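Night Driving Examples for a Sidewalk and Street Robot
Project report, Skeltbridge
Delia Lungu
2025-12-19

1. What we were trying to do

The Faulkner is a small ground robot with a camera that looks forward over the front of its body. The steering model it runs was trained almost entirely in daylight. When we tested it after dark in October, it slowed down for no clear reason and drifted toward the lit side of the road. The goal this term was to gather night examples and find out which ones the model needed most.

2. Collecting

We drove the robot by hand in two parts of Prisosdale, one mostly houses and one with shops. One person steered with a gamepad and the other walked behind with the laptop. Every run saved the camera picture, the steering command and the speed command together. If the link dropped, we threw out that run and started over. We finished 18 runs.

The headlamp stayed on the whole time. On quiet streets it was the main light on the pavement, and the brightest part of its patch often came out close to white. We left the exposure on automatic, the same setting the robot uses when it drives itself.

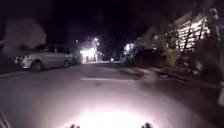 Figure 1. Residential street with a parked car on the left. The headlamp patch is at the bottom, between the two front parts of the body.

3. Labeling

Labels were kept simple. The steering command was the main one, and it needed no extra work. We then marked each stretch by hand with one of 3 lighting classes: headlamp only, mixed, and strong outside light. Marking took longer than driving did. Two of us marked the same runs separately, and most of the disagreements were between the first two classes. We rewrote the rule so that any street lamp in view made a stretch "mixed," and then went back through everything.

Blurry pictures were kept. We had planned to remove them, but the robot will get the same blur when it drives itself, so the filter was turned off.

4. Streets with shops

The shop streets gave us most of the third class. Storefronts there can be so bright that the camera loses the detail in them, and a person standing in front is only a dark shape. These are the examples the daylight set had nothing like. 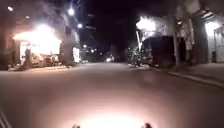
Sastmont wrote back after reading our draft that we should stop adding shop streets for now and get more slow turns, as nearly all of our steering commands were close to straight and the model would learn to do very little.

We checked the logs and agreed. The next collection will be made up of corners and driveways, with the same lighting classes. The training script also has to be changed to pick turns more often than straight stretches.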